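Planner keeps picking grasps that scrape the bin wall
Posted in Motion Planning by Wornport

I'm sorting mixed stuff out of a gray bin with one arm and a finger gripper.
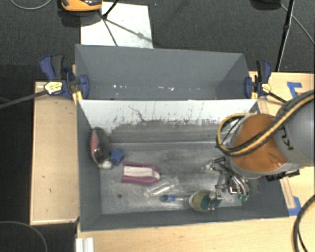

My grasp scorer looks only at the object, so anything near a wall gets a great score and then the planner burns 6 seconds failing. Clear plastic is worse - the depth is full of holes. Do I fix the scorer or the planner?

Bikcombe
Scorer! Put the bin walls in as collision boxes and check the open fingers against them before you plan anything. I sample 1000 grasps, toss the colliding ones, and send the best 100 on. Pad the walls a little, your calibration is never as good as you think (mine wasn't).

Ollbridge
just raise the planner timeout, worked for me

Weldu
What Bikcombe said. For the clear stuff I segment in color and fill the depth from the bin floor.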